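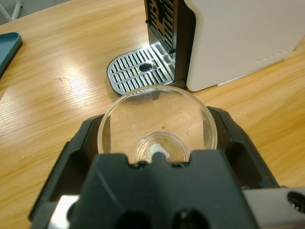 Which psalm numbering should be set before the first reading is loaded?

Use the numbering printed in the Bibles your congregation holds. If the pews have one version and the lectern has another, follow the pews.

## 4. Setting up the reading display

This section covers the Cillow lectern display, used with the Sarnell reading plan. It assumes that the display is charged and that the software in section 3 has been installed. The Camargo large-print layout is optional and is covered in 4.4.

### 4.1 Loading the plan

1. Switch the display on and wait for the home page.
2. Open **Plans**, then **Add plan**.
3. Select **Sarnell — full cycle**. The index lists 1,283 passages when the download is complete. A lower number means that the download stopped early; repeat this step.
4. Choose **Hebrew** or **Greek** under **Psalm numbering**.
5. Choose the translation. Only translations licensed to your congregation appear in the list.
6. Press **Save**. The display returns to the home page and shows the next appointed reading.

**Note:** With Greek numbering, the psalm known in most English Bibles as Psalm 42 is listed as Psalm 41. The text is the same. Check one psalm against the printed Bible before saving, and write the setting on the card inside the cover.

**Caution:** Changing the numbering after notes have been added will move the notes to the wrong psalms. Export the notes first (see 4.5).

### 4.2 Placing the display
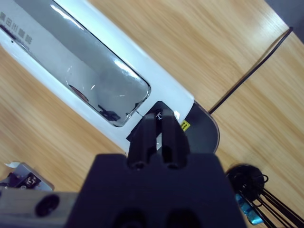
The display should be tested at the hour of the service, with the same lamps lit and the same blinds open. Put it at the reader's height and look at the first and last lines of a full page. A bright surface under or beside the screen can make the lower lines hard to read: on pale wood, light from one side can leave a whitish patch like the one toward the upper right of this tabletop, and the same light will lie across the screen if it is laid flat. Raise the back edge with the folding stand until the patch falls clear of the text.

1. Open the folding stand to its first stop.
2. Stand where the reader will stand. Do not judge the angle from the side.
3. If glare remains, move to the second stop.
4. Set **Brightness** to 100 for daytime services. Lower it for evening services until the white of the page is no brighter than the lectern lamp.
5. Turn off **Auto-dim**. Long silences between readings will otherwise darken the page.

**Note:** The stand has 2 stops. It should not be forced past the second.

### 4.3 Marking pauses and omitted verses

Some appointed readings leave out verses. Cillow shows the omission as a thin rule between lines. The reader does not announce it.

1. Open the reading and hold a finger on the verse number.
2. Select **Pause** to add a space, or **Omit** to hide the verse.
3. To restore a hidden verse, open **View**, then **Show all verses**.
4. Press **Lock** when the reading is ready.

A locked reading cannot be changed by touch. Page turns still work.

Readings with a congregational response need one further setting. Under **Responses**, choose **Bold** or **Indented**. Bold is the default. At Drutemcombe, where this guide was tested, the indented setting was kept for psalms and bold for all other responses; the software stores the two choices separately.

**Caution:** Do not use **Omit** to shorten a psalm that is sung. The hidden verse will still be present in the singers' booklet.

### 4.4 Page color and the large-print layout 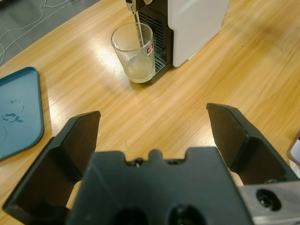 Page color affects how easily the eye finds its place after the reader looks up. Cillow has three page colors: White, Gray and Parchment. White gives the strongest contrast and suits most readers. Parchment is a warm tone, paler than the honey color of the wood in this picture, and on a lectern of that sort the edge of the page is less distinct — turn on **Page border** if the reader loses the margin. The border does not print.

To use the large-print layout:

1. Open **Layout** and select **Camargo**.
2. Set the line length to **Short**. Verses will break by phrase.
3. Read one full passage aloud, turning pages as you go.
4. If a page turn falls in the middle of a sentence, select **Keep sentences together**.

Names of God set in small capitals in the source translation remain in small capitals. There is no setting to change this. Words in italics are also left as supplied by the publisher.

The Camargo layout adds pages. A long lesson from the prophets may need several more turns than it does in the standard layout, so readers should practice with the layout they will use.

### 4.5 Exporting notes

1. Open **Notes**, then **Export**.
2. Choose **Plain text** or **Print**.
3. Wait for the word **Done**.

Exported notes carry the book, chapter and verse in the numbering that was active at the time. Notes exported under one numbering cannot be imported under the other.

**Note:** Section text checked Sat 9 August. The plan index is due to be replaced in September; after the update, repeat 4.1 from step 3. Locked readings are kept, but their page breaks must be checked again.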